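Novstead Makers' Board > Sewing, Mending and Haberdashery > How do you all store your buttons?

hemline_hattie
Evening all. I've finally been through my late aunt's button collection, which came to me in January in a shortbread tin, two ice cream tubs and a pillowcase (yes, a pillowcase, tied at the top with a dressing gown cord). My nephew ran them through a counting app for a school project and declared there were 3654 of them, and he was very proud of himself, so I'm taking that as gospel.

What I'd love to know is how you all keep yours. At the moment I tip the whole lot on to a tray every time I need four matching shirt buttons, and I find three, and then I get distracted by a nice glass one and it's suddenly supper time. I do enjoy it, mind you, but the cardigan I started mending before Christmas still has no front to speak of.

Colour? Size? Material? Jars or boxes? I'm open to anything that fits on a shelf 45 cm wide.

woolly_thinking
Oh, how lovely to inherit them all, and what a job! I'm a colour person through and through. I've got old jam jars along the windowsill, one for each colour, and on a bright morning they cheer me up no end. You can see at a glance when you're running low on blues, and visitors always pick one up and give it a rattle.

My one bit of advice is to have a separate jar for whites and creams and then a second one for the overflow, as you'll have far more of those than anything else. Mine came off years of school shirts.

tackingthread
Lovely to look at, I'm sure, but I'd gently say please don't put them on a windowsill, Woolly! I had a jar of red casein ones in the sun for years and the side facing the glass went a sad sort of salmon. A dark drawer is best for anything old.

And I can't get on with sorting by colour at all. When I need a button it's because I've got a buttonhole, and the buttonhole doesn't care what colour it is. Size first, always. I go by diameter and then by number of holes, and the shanked ones live on their own.

woolly_thinking
Well, mine are mostly modern plastic and they've been there since we moved in without so much as a blush, so I think I shall leave them where they are and carry on enjoying them. But fair point about the old ones, Hattie, do be careful with those.

pins_and_needless
I've been meaning to sort mine out as well, so this thread has given me a push. I cleared the worktop this afternoon and got one of the divided boxes out of the cupboard, ready for the first lot to go in after tea.
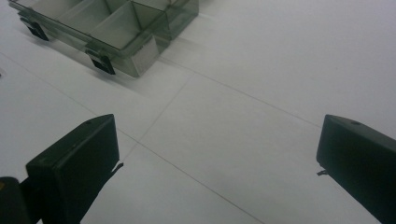 The see-through box with compartments, before any buttons go in.

I'm going to try sizes as Tacking says, but with anything special kept to one side. I went through the same argument with myself over embroidery threads a few years back and ended up doing them by number, which I've never regretted, although I do miss having all the greens next to each other.

hemline_hattie
Thank you, Pins, that's the sort of thing I had in mind. Do the little ones creep over from one section to another if you carry it about? I had a bead box years ago that was dreadful for that. You'd set off from the front room with everything in its place and arrive in the kitchen with soup.

pins_and_needless
I'll have to let you know once I've filled it! I mean to keep it flat on a shelf, and for the very tiny doll's clothes ones I'd use a small bag inside the section anyway.

bias_bound
Can I put in a word for stringing them? My gran did all her sets that way, a bit of strong thread through the holes and a knot, and each set hung off a nail inside the pantry door. You never lose the sixth button, and you can hold the whole string up against the cloth before you decide. I did 230 sets over one winter with the radio on and it was the nicest winter I've had in ages.

It won't do for singles, of course. Mine go in a tin, and I let the children have it on rainy days.

tackingthread
Now that I do agree with. String your sets first, Hattie, and you may find what's left is quite manageable. Watch out for metal ones, though, and if any have gone green, keep them away from the rest.

cuffs_and_collars
Jumping in as somebody who sells them (I have a stall at the Berka market, for anyone nearby). Please don't cut the ones that are still on their cards! I bought a job lot of 797 loose glass ones last spring, and buyers kept asking me whether I had the cards. There's a maker's name printed on some old ones, Trnka for instance, and collectors do like to see it.

hemline_hattie
Oh dear. I've got a few cards marked Jiltier and I was on the point of snipping them all off to save room. I've put the scissors down!

woolly_thinking
Phew! Frame them, Hattie. They'd look a treat in the hall.

hemline_hattie
Right, I've had a think over a pot of tea, and here's the plan. Sets on strings, cards in an envelope, shirt buttons by size in a divided box, and one jar of pretty ones by colour purely for my own pleasure (well away from the window, Tacking). The pillowcase is going in the wash. I'll start on the shortbread tin tomorrow once the breakfast things are cleared, and the cardigan is getting whichever five match first.

bias_bound
Use waxed thread if you've got any, it doesn't tangle half as much. And do show us the cardigan when it's done!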